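Trying to cut back on coffee out, and failing

In June I told myself I would stop buying coffee on the way to work. I make a decent cup at home and the math is not hard to do. I lasted until the bakery on the corner in Clondthorpe changed hands and put up a sign for breakfast.

It's called Ilska now. The old place sold white rolls and one kind of donut. The new owner, Antonina Yatsenko, kept the ovens and got rid of nearly everything else. 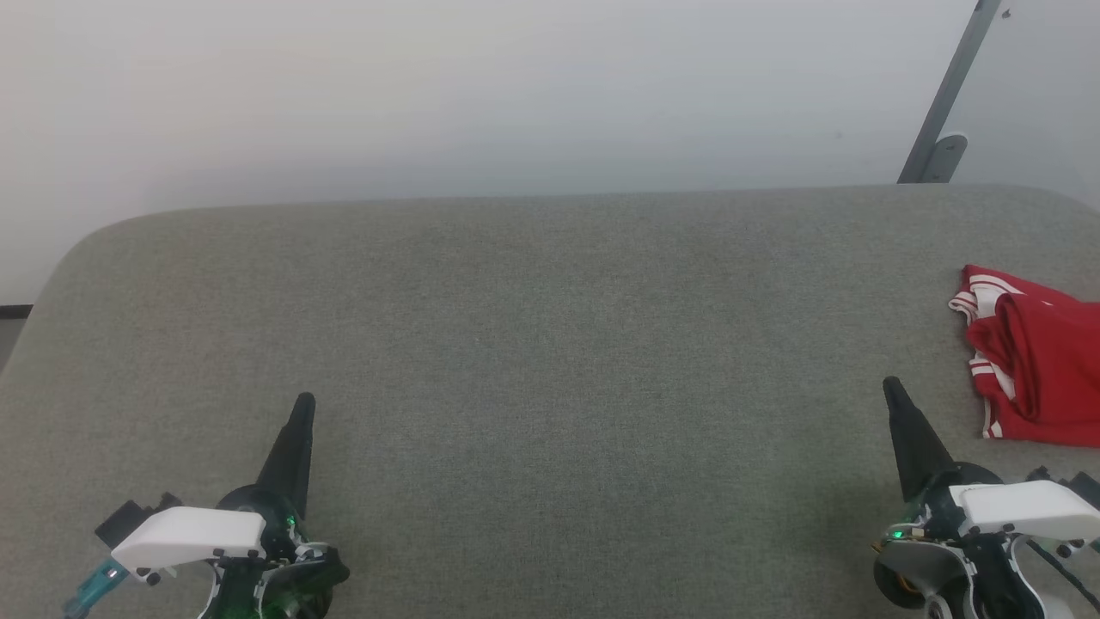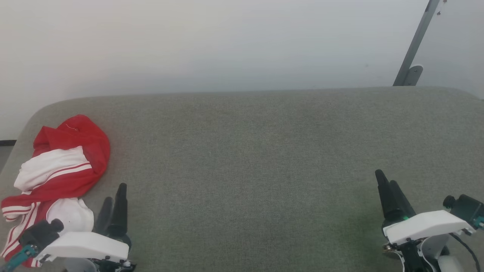
What I ordered

The first time I had a filter coffee and a cheese bun. The bun was good, a little heavy on the salt. The coffee was better than I expected from a bakery. They buy from a small roaster called Vergara and the bag on the counter said it was a washed coffee, medium roast. I bought one of those bags on my second visit and it tastes about the same at home if I use a little less water than usual.

Since then I've worked through most of the breakfast menu:

Buckwheat pancakes with sour cream. Filling. I skipped lunch.

Eggs on rye. Fine, but the bread is cut thick and goes cold fast.

Poppy seed roll. The best thing they make – get there before 9 a.m. or it's gone.

Oatmeal. I can make oatmeal.

Prices

A filter coffee is still cheaper than at Tarnari across the street, and they'll refill it once for 60 cents. The breakfast plates cost more than I'd like. I've started splitting the pancakes with Facundo Lagos from my office, who only wants the sour cream half anyway.

Things I'd change

The line. There is one register and one person making drinks, and between 8 and 8:30 it backs up to the door. If you only want a loaf you still have to stand behind everyone waiting on a latte. I asked about a separate pickup spot for bread and was told they're thinking about it.

I'd also like a smaller pancake order. Two would do.

Making the bun at home

I tried to copy the cheese bun last weekend. I used 200 grams of flour, which made four, and farmer cheese from the supermarket. The dough came out fine. The filling leaked on every one of them and I had to scrub the tray. Next time I'm going to drain the cheese overnight in the fridge and use less of it, and I'll post the recipe if it works.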